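Skedstead Two-Tub Sorting Records, README

What you get

A table of 522 rows. Each row is one call about one empty or nearly empty drink container: which of two tubs it ought to go in, grey or yellow-green. The table has 13 columns, most of them dull. There is a second, smaller table of 100 rows where two people made the call separately and we kept both answers. If you only have time for one file, open the second. It's the one that made me doubt the first.

The calls were made at Brelatbridge in October, in two rounds. The written rule came from the Ojala sheet, a one-page sorting guide that used to hang beside the sink there. It says grey for general and yellow-green for "containers, rinsed". It doesn't say what rinsed means, or what to do with a lid, or what a container is. You'd think someone would have noticed before we built a table on top of it.

Files

calls.csv: the 522 rows
double_calls.csv: the 100 rows with two answers each
ojala_sheet.txt: the guide, typed out, spelling mistakes kept
changes.txt: what was altered and when, as far as we wrote it down

Columns worth knowing

item: the plain name we gave the thing, such as "green bottle" or "red can". Not the product name. Two different green bottles can share a name, and I can't tell you how often that happened.

posture: standing or lying. Added in the second round, so it's blank for the early rows. Blank means nobody recorded it. Please don't read blank as standing. One person already has.

cap: on, off, unsure. "Unsure" covers more rows than I'd like.

tub: grey or yellow-green. The answer.

confidence: a number from 1 to 8. I argued against this column and lost. People used 7 for nearly everything and dropped to 3 when annoyed. Treat it as a mood record.

teline_code: a material code from the Teline list, which we adopted because it was already on the shelf and free. It has separate codes for clear and tinted plastic, and none for a container with a clear shoulder and a full wrap label. We split those as best we could.

note: free text. Often the most useful column, and sometimes rude.

The setup

A white table against a white wall, with the two tubs at the back, grey on the left. We kept that order in both rounds. Whether keeping it was wise is another matter. If a sorter learns "left" in place of "grey", our table can't show you the difference, and I wouldn't believe any claim of colour-based sorting made from it without a test that swaps the tubs over.

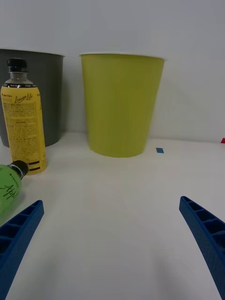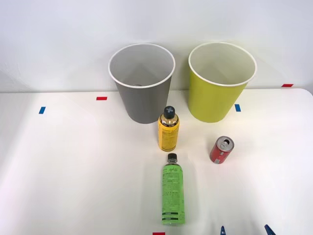
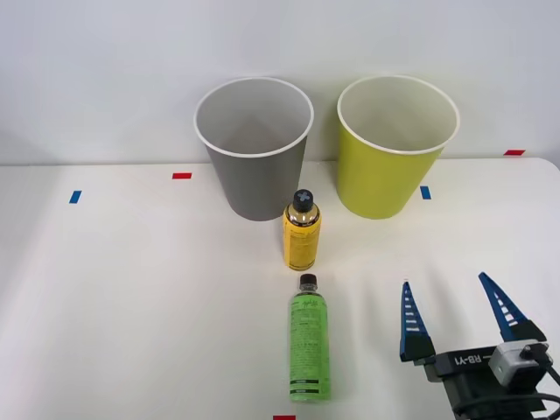 Grey tub on the left, yellow-green tub on the right, in all three.

Märta Løken disagrees with me about the left and right business, and asked for her view to go in at full length. She says any household puts its bins in one place and leaves them there, so a fixed order is the honest condition and a swapped one would be a party trick. If people reach for the left one out of habit, she'd rather have the habit in the data. She also points out that I never complained about it in the first round. That last part is true. I still think a habit you can't separate from a rule is a poor thing to publish as a rule, and she still thinks I'm being precious.

What the double calls show

In the second file the two answers agree most of the time on cans. They agree less on bottles, and badly on anything with its cap still on. One caller held that a capped bottle hasn't been rinsed by definition and belongs in grey. The other held that the cap can come off later and it's the bottle that counts. Both can point to the Ojala sheet and neither is wrong by it.

I've left the agreement score out of this README. It can be worked out from the file in a minute, and I've seen what happens once a single figure gets loose: it's quoted with the bit about caps removed.

Orvokki Mustonen went through the disputed rows and wrote a third answer, in the column called settled. I've kept it because the work was careful. I'd still use it sparingly. A third opinion breaks a tie, and that's the most it can do here. Where she thought both callers had a point she left the cell empty, and I trust those cells more than the filled ones.

Things I would not use this for

Council sorting advice. The tub colours here match the Ojala sheet and nothing else. Plenty of places use yellow for something different, and yours might not use grey at all.

Judging how well people recycle. These were small items placed on a clean table, one call at a time. Home sorting is done in bad light with one hand full.

Anything about large or squashed containers. We have a few notes on squashed cans and they contradict each other.

Brand comparisons. Labels were never transcribed in any orderly way, and item names are colour first, on purpose.

Known faults

The word "tub" replaced "bin" and "cup" halfway through, after both had been in use for the same two objects. We ran a find-and-replace over the notes. It also changed "cupboard" to "tubboard" in a couple of places. Left as found.

Posture was logged when the call began. A bottle nudged over afterwards stays marked as standing. I have no way to tell which rows this affects.

Tape marks on the table were meant to keep item positions steady from one call to the next. The position column was supposed to refer to them, but the names for the marks changed between rounds and the early ones were never matched to the later ones. I'd ignore the column.

Some early rows have the same item twice with different answers and no sign of why. They could be repeats or mistakes. I haven't removed them, as I don't know which one I'd be removing.

Reuse

Use it as you like, keep the Skedstead name on it, and say which file you used. If you merge the two tables, say that as well: the double calls overlap with the main file and will be counted twice unless you drop them on row_id.

Corrections are welcome if they come with a row number. General remarks about how we should have rinsed everything first have been received already.

Still open

Lids that come off on their own. Märta wants a third tub, and I want to see the rule before I see the tub.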